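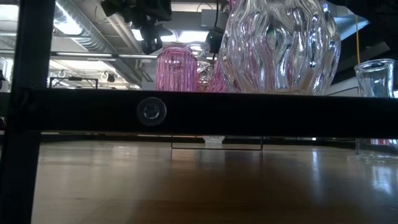

机器手为什么怕玻璃杯？

你们有没有试过帮大人收拾杯子？我小时候最怕的就是玻璃杯，手一滑，心里咯噔一下。长大以后我开始写机器人，发现机器手也怕玻璃杯，不过它怕的地方跟我们不太一样：它常常连杯子在哪儿都看不清！

你看那个高高的透明花瓶，瓶身一道一道鼓起来，像拧过的毛巾。隔着它能看到后面一点粉色和深色的影子，可影子全都歪了。我们的脑子很会猜，一眼就知道“哦，花瓶”。机器人的脑子就要费好大的劲：哪一块是花瓶，哪一块是花瓶后面的东西，那些白白亮亮的道道又是什么？

今天我想跟你们聊的，就是一套专门拿玻璃当练习题的教学套件，名字叫Favero。做它的公司叫Solident，在Clotuvberg。我借来用了一阵子，有喜欢的地方，也有让我抓头发的地方，都会告诉你们。

先玩一个不用机器人的游戏

找一个透明的塑料杯（玻璃的也行，但要请大人在旁边），放在窗户前面。闭上一只眼睛，慢慢走远，走到你觉得杯子快要“消失”的时候停下来。

然后在杯子里插一根彩色吸管。是不是一下子又找到它了？

吸管还会看起来断成两截，特别是杯子里有水的时候。光从空气跑进水里，再从水里跑出来，路线拐了弯，这叫折射。你看见的吸管，位置就和真正的吸管对不上了。

现在想象一下，你是一只机器手，全靠一台相机告诉你“往左一点，再往下一点”。相机看到的是拐过弯的光，你伸手过去，就可能抓空，也可能咚的一声撞上去。

机器手怎么知道东西有多远？

我们有两只眼睛，脑子把两边看到的画面一比，就知道远近。有些机器人也用两只“眼睛”，就是两个镜头并排放着。

还有一些相机会自己打出一种我们看不见的光。光碰到东西弹回来，相机再算一算这段路有多长。有点像你对着山谷喊一声“喂——”，听回声要等多久。碰到木头、纸盒、香蕉，这个办法都很好用。

碰到玻璃就麻烦啦。一部分光直接穿过去，打在后面的墙上才回来，相机就以为“前面什么也没有嘛，墙在那儿呢”。还有一部分光被亮亮的表面弹到别的地方去了，再也没回来。所以在机器人画的远近图里，玻璃杯的位置经常是一个黑洞洞的窟窿，边上毛毛糙糙的。我第一次看到这种图的时候笑了好久，好像有人拿饼干模子把杯子抠走了一样。

桌子亮也会捣乱

图里的木头台面很光滑，灯光在上面拖出长长的亮条。靠右边那个透明杯子的下方，还能看见一个淡淡的圆筒影子，上头带一点点红粉色。

我们知道那是倒影。可要是一个刚开始学的小程序，它很可能会高高兴兴地报告：“又找到一个杯子！”然后让机器手去抓倒影。想抓到倒影可太难了，你在浴室镜子前面试一试就明白。

Favero的练习手册专门有一课讲这个，叫“抓影子”。孩子们要先用手指头把真的杯子和倒影分别指出来，再去教程序怎么分。我觉得这一课设计得最好。它让你自己先当一回机器人，把犯糊涂的滋味尝一遍。

粉色杯子是不是简单一点？

通常是的。左边那个粉色的杯子，身上有一条一条细细的竖纹，颜色又浓，相机比较容易抓住它的轮廓。有颜色，就像给杯子穿了件衣服。

可你再看它和大花瓶之间，还挤着一个小一点的玻璃器皿，表面疙疙瘩瘩的，下半截也泛着粉色。几个东西挨在一起，粉色跟粉色连上了，程序就会问：这是一个，还是好几个？这种互相挡住的情况叫“遮挡”。你们玩捉迷藏的时候，谁躲在柜子后面露出半只鞋，大家一看就知道是谁。机器人得练很久，才会从半只鞋猜出一个人。

最右边的透明杯子站得离大家远远的，旁边空着一块地方。没有邻居挡着，轮廓就干净得多。可它的壁很薄，又没有颜色，所以难处变成了另一种。我给小朋友上课的时候，常让大家投票：粉色的挤在一堆里，透明的单独站着，你先抓哪一个？每次都吵得好热闹。

Favero的盒子里有什么

好，说说套件本身。

打开盒子，里面有一个可以装在支架上的小机器手，一台往下看的相机，一块能翻面的练习板（一面发亮，一面不发亮），还有11个练习用的杯子和瓶子。它们都是透明或者带颜色的塑料，摔在地上也不会碎成渣渣。我觉得这个决定很对，谁家的客厅也受不了天天扫玻璃。

软件叫Katsaros，要装在电脑上。它自带2087张练习照片，里面有各种各样的玻璃东西，每一张都有人用线把边缘描了出来。孩子可以关掉描线，自己先描一遍，再打开看看差多少。我描花瓶的时候，瓶口那一圈怎么都描不准，描着描着就跑到后面的灯上去了！

手册有19课。前面几课只看照片，机器手都不用插电。后面才开始让它动起来，从不透明的积木开始，再到彩色杯子，最后才轮到完全透明的。

机器手的“手指头”上有一层软软的垫子，里面藏着能感觉压力的小片。碰到东西，屏幕上的小灯就从蓝色变成橙色。捏得太紧，会变成红色，手指自己就松开一点。你试试闭着眼睛拿鸡蛋，靠的也是这个本领：眼睛帮不上忙的时候，手上的感觉来帮忙。

几种对付玻璃的好办法

手册里教了好几种，我挑几种讲给你们听。

换个角度看。从正上方往下看杯子，杯口是一个圆圈，常常还带一道亮边，很好找。从侧面看，它可能就跟背景混在一起了。你看图里，上方伸下来一只黑色的机械臂，末端装着一个黑色的圆筒，朝下对着那些玻璃，它就是从高处往下看的。

换个背景。在杯子后面放一张有格子的纸。透过玻璃看，格子会弯曲。直线忽然弯了的地方，十有八九就有玻璃。这个游戏在家里用作业本就能玩。

动一动再看。相机往旁边挪一小步，玻璃上的亮点也会跟着溜走，可是杯子的边还在老地方。会乱跑的是反光，老老实实不动的是杯子本身。

慢慢碰。实在看不清，就让手指一点一点靠过去，碰到了马上停。慢是慢了点，可是安全。

我问了设计手册的人

手册是Celeste Núñez写的。我给她写信，问了几个班上小朋友托我问的问题，她都回了。

有个孩子问，为什么不干脆给所有玻璃杯贴上贴纸，机器人不就看见了吗？她说这个主意很不错，在有些地方真的可以这么做。可是要去帮别人家洗碗、收杯子的机器人，总不能先把人家的杯子全贴一遍吧。

还有个孩子问，机器人抓碎了杯子会不会难过。她说机器人不会，但是站在旁边写程序的人会，而且要负责扫地。全班都笑了，我也笑了，这种事我可没少经历。

我喜欢的和不太喜欢的

喜欢的：练习板可以翻面。同一个杯子，放在不发亮的那面，程序一下就找到了；翻到发亮那面，程序立刻开始说胡话。孩子们一看就懂反光是怎么回事，比我讲半天都管用。

也喜欢它让人犯错。抓空了，软件会把那一次的照片留下来，用虚线画出“我以为杯子在这儿”。我们有一次对着那条虚线看了好久，最后发现是有人的透明尺子忘在了板子上。

不太喜欢的：支架的螺丝太小，小手拧不紧，得大人帮忙。相机装歪了一点点，后面每一步都会跟着歪，软件又不提醒你。我第一次装就歪了，害得大家抓了半节课的空气。

Katsaros里的字也偏小，有些词对低年级的小朋友太难了，比如“标定”。我来翻译一下：标定就是告诉机器人，相机里的这个点，对应桌子上的哪一个点。像给机器人配一副合适的眼镜。

还有，塑料杯毕竟是塑料杯。它们比真玻璃轻，反光也弱一些。在套件里学会了抓塑料瓶，换成真的厚玻璃花瓶，机器人还得重新练。手册里老老实实写了这一点，我给它加一颗星。

适合谁玩？

如果你喜欢拆东西、喜欢问“它怎么看见的”，我猜你会玩得很开心。已经会一点积木编程的话，后半本会顺很多；没学过也没关系，前面看照片、描边缘的部分谁都能玩。最好有个伴儿，一个人盯屏幕，一个人摆杯子，换着来。

给家长和老师多说一句：机器手插电以后，长头发要扎起来，袖子要卷好，手不要伸到手指垫中间去。停止键是侧面那个大按钮，开始之前让每个孩子都按一遍，按熟了再上课。

几个小词，忘了就回来看

折射：光从一种东西跑进另一种东西时拐了弯。

反光：光打在亮亮的表面上，又弹了出来。

遮挡：前面的东西把后面的东西挡住了一部分。

标定：让相机和桌子“对上号”。

回家的小任务

今天晚上吃饭的时候，找一找桌上有几样东西是机器人可能看不清的。玻璃杯算一个，不锈钢勺子也算，汤面上的那层油光呢？把你找到的画下来，在最难的那个旁边画一只皱眉头的小机器手。下次上课带来，我们把画都贴到墙上，再用Favero的相机一张一张去拍拍看。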